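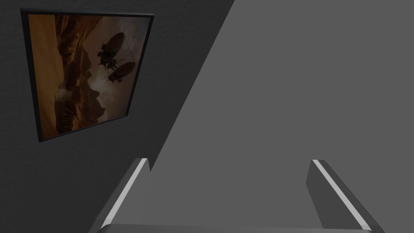
Sturkinero: progress report to the Levisetti equipment fund
Reporting date: 17/11/2025

The buying plan is in much better shape than it was in April, and we're really pleased to be sending it to you with a clear recommendation on the gripper. All of the work in this period was done in simulation, with no hardware bought, and that has paid off more than we expected. We started with the view from the wrist, because the mounting position affects the price of almost everything else. With the gripper open and empty we can see both fingers, the wide gap between them, and enough of the room past them to tell how the wrist is turned. The framed picture of the two airships on the dark wall has become our landmark for this. When it sits tilted in the upper left, everyone on the team knows which way the arm is facing, and we've stopped arguing about it in meetings.

Where the money stands

We have committed 54 percent of the equipment line on paper, meaning we have written quotes we would be happy to sign. No orders have gone out. The rest is split between the table and guarding, the computer that runs the arm, and a reserve we would like to hold on to until the first month of real use is behind us.

The arm itself is quoted by Jasum. Their price includes delivery and the controller but leaves out installation, which we missed on the first reading and have now added as its own line. Muñoz quoted for the gripper and the fingers. Their quote came in two parts, and we prefer it that way, as the fingers will wear out long before the gripper does. We have set aside up to $600 for spare fingers in the first year. If we don't spend it on fingers we'd ask to move it to cabling, where our estimate is thin.

One change from the plan you approved: we asked for a second camera on a stand beside the table. We'd now like to put that off. The wrist view alone has carried us a good deal further than we thought it would, and a camera can be added later without touching anything else in the cell. The line stays in the budget, marked as deferred.

What we have been testing

We have logged 50 hours of simulated work so far. Most of it went on approach: bringing the open gripper up to a large shape from different sides and looking at what the fingers hide from us on the way in. The plain stretches turned out to be easy. The small fittings are where things get interesting, and also where money can be wasted on the wrong part, so we spent longer there than the schedule said.

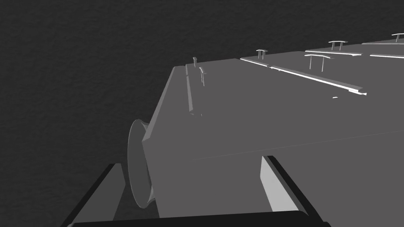
Finger shape is the main lesson. We had assumed wide fingers would be the safe choice, and they are for holding big things, but they cover a lot of the view at the moment you most need it. Narrower ones leave more to see and less to grip with. Muñoz offers both on the same mount, and we are recommending the narrow pair as standard with the wide pair as the first spare. The change costs us nothing extra if we order them together.

We also learned that lighting deserves a proper line in the budget. In simulation we can move a light in a few seconds and the thin edges become easy to pick out, or disappear. A real room won't be so kind. At present we have lamps listed under "sundries," and we'd like to move them up next to the table and guarding so they get quoted properly.

What the simulation can't tell us

We want to be careful here. Our simulated surfaces are neat and simple, far cleaner than anything we'll have in the workshop. We have no evidence yet on how the finger pads hold up, how much noise the arm makes, or how long it takes a new person to feel comfortable working beside it. Those questions need the real machine, and none of our estimates should be read as covering them. The maintenance figure in the attached budget is the supplier's own, and we'll replace it with ours as soon as we have one.

Changes to the schedule

Phase 2 was due to begin with the arm on site. Jasum's lead time is longer than the one in our original application, so we propose starting Phase 2 in simulation and moving across when the arm arrives. It means less idle time for the team, and it keeps the salary lines where they are. We'd need your agreement in writing before we change the milestone dates.

The floor survey is still outstanding. The building owner has agreed to it in principle and we are waiting for a slot. We won't sign for the arm until we have that result, as the base plate depends on it.

What we need from you

Approval to order the gripper and both pairs of fingers from Muñoz.
Agreement to defer the second camera and keep its line open.
Agreement to the revised start of Phase 2.
A note on whether installation can be charged to the equipment line or has to come from services.

The last one is the most pressing, as it decides which version of the Jasum quote we accept. Both versions are in the attached budget, along with the hours log and the updated parts list. We're very glad to walk you through the simulated cell on a call if that would help, and the team would enjoy showing it to you.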